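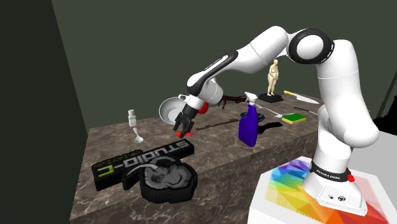

Plulto Grasp Controller, version 2: simulation review
21 December 2024

14 shares | 2 comments

I ran the Plulto controller against Jokia, which has been my default since September. Both drove a simulated Franka arm with the stock parallel gripper over a cluttered kitchen counter. Each got 40 attempts per object from the same start poses.

Setup is quick. Plulto reads the arm model without edits, and the config file is short. Jokia needed its joint limits entered by hand.

Flat objects separate the two. On the small red disc, Jokia closed too high and missed 12 times. Plulto missed 2. It slows down over the last stretch of the descent and keeps the fingers pointing straight down - a slower cycle, but I will take it. On the spray bottle I found no difference worth reporting. The spoon was poor with both.

Complaints: the log format is undocumented, and one run wrote 3,688 lines of repeated joint warnings before I found the setting that mutes them. Gripper width is set in meters in one menu and millimeters in another.

Recommended for thin parts. Jokia users who only pick up bottles and bowls can stay where they are. I have not tried either on hardware.

3 people found this helpful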